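Bowls, week six

So the Clincombe robotics club has a new obsession and it's crockery. I joined in September thinking I'd be soldering things, and I've now spent more evenings than I'd like to admit looking at two bowls, one steel and one china.

Our task for the Dadcombe open day is to get the robot to put one bowl inside the other. That's it! My nephew could do it before he could walk. Zuzana wrote the rules and she's strict: both hands have to be used, no nudging the table, and you get 100 seconds.

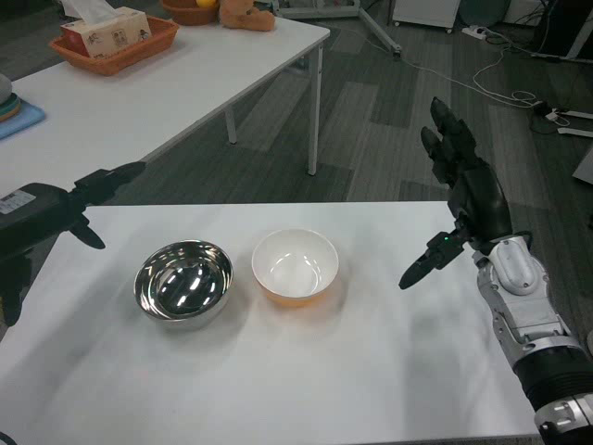

Sem is on the left hand and I'm on the right, because apparently I have "patient thumbs" (his words). The thumb is what drives me mad. Get it a bit too low and you're prodding the rim, too high and you've got nothing to pinch with. We've logged 258 tries so far, and I'd say the good ones all happened when I was too tired to fuss.

The steel one is the troublemaker, if you ask me. It's so shiny that it picks up every light in the ceiling, and Otakar reckons the vision side gets in a muddle over where the edge is. He wants to swap it for something dull. Zuzana says no, people have shiny bowls at home, get on with it.

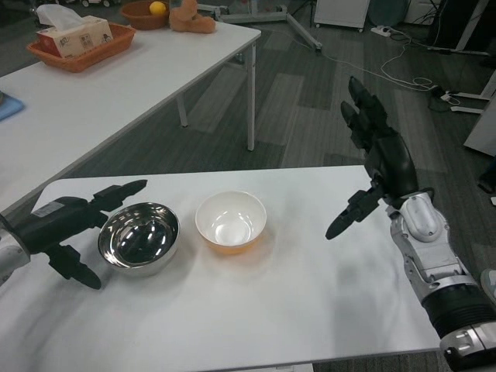
I'm with Zuzana on this, though I didn't say so on the night (Otakar was giving me a lift). We're going to try coming in slower from the side next time and see if that helps. Blažena has promised cake if we manage 40 clean ones in a row, so I'll be practising.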